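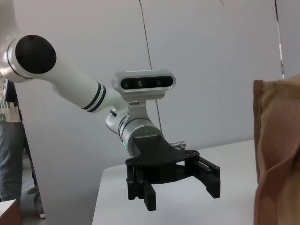 Removing a sponge layer from a fluted pan
Posted in Baking and Holiday Customs

I am responsible for the dessert table at our parish's name-day supper, which seats up to 134 guests. The recipe we have inherited calls for a fluted pan, and on two occasions the sponge has torn at the crown. The pan was buttered and floured as directed. Kindly advise whether the fault lies in the preparation or in the cooling time.
Nigatu

Members are advised to butter the pan with a pastry brush, working upward into each groove, and to chill it before flouring. The cake should rest in the pan for 13 minutes after baking and then be turned out onto a rack. A sponge left until fully cold will generally stick. Please note that melted butter tends to run down and collect at the bottom of the grooves, so softened butter is preferred.
Yasuo Fujimoto

Use bread crumbs instead of flour. My grandmother always did so in July for the cherry version.
Korport

The previous reply is correct with respect to crumbs, although they should be very fine and dry. With regard to the supper, a fluted cake of 28 centimeters does not divide evenly for a large party. It may be preferable to bake in plain rings and reserve the fluted cake for the head table.
Steletberg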